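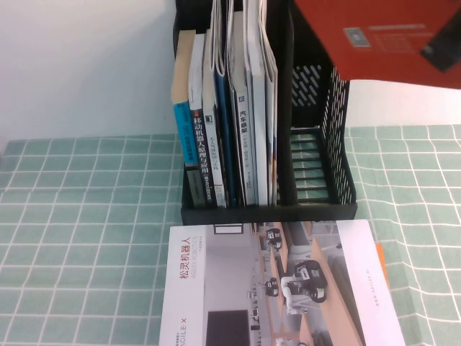 How People in Rerkstead Really Use Their Library

My project for this term was supposed to be on local bus routes, but the timetable people never wrote back, so I switched to the town library in the second week of May and I'm so glad I did! I've been going there since I was little and I had never once wondered who else was in it.

I wanted to find out what people come in for, and whether borrowing books is still the main thing. My tutor, Stanisława Wieczorek, told me to keep the questionnaire short, so I cut it down to 6 questions (it started out as two full pages, sorry to everyone who tested that one). I printed 500 slips and left them at the front desk and in the café next door. I got 115 back, and I was told that's decent for paper.

Of those, 60 people said they had borrowed a book in the past month. The rest came for the computers, the newspapers, the toddler singing group or just somewhere warm to sit. One lady wrote that she comes in to do her crossword and has never had a library card – she filled in the whole back of the slip, mostly about the parking.

The bit I found hardest was sorting the written answers. I tried doing it on my laptop first and got in a muddle, then I laid the slips out on my bedroom floor in piles and it took one evening. "Quiet" came up a lot, and so did "opening hours". People who work full time can't get there before it shuts at half past five, and quite a few asked for one late evening a week.

If I did it again I'd put slips in the school and the health centre too, as hardly any teenagers answered. I'd also ask people's ages, which I completely forgot to do until the slips were already out. The blank questionnaire is at the back of this report, along with my tally sheets (the second one has tea on it).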